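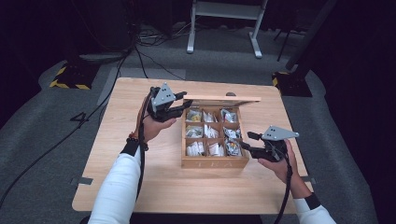 About > Company > What We Supply

Celska outfits break rooms and front offices. Gifty Ankrah started the firm with 2 product lines: wooden compartment boxes and wood picture frames. The catalog now lists 92 items.

Boxes have a hinged lid and nine compartments, three by three, for wrapped packets. Frames are pine with a profiled rail, mitered corners and glass -- no acrylic. Theophilus Quansah handles orders from the Wedunmont office, Monday through Thursday.

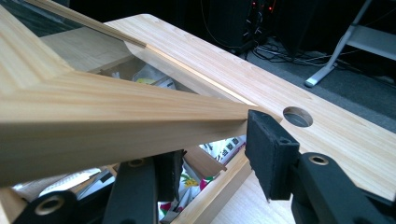 Can frames be ordered without boxes?
Each line is sold separately, under its own order form.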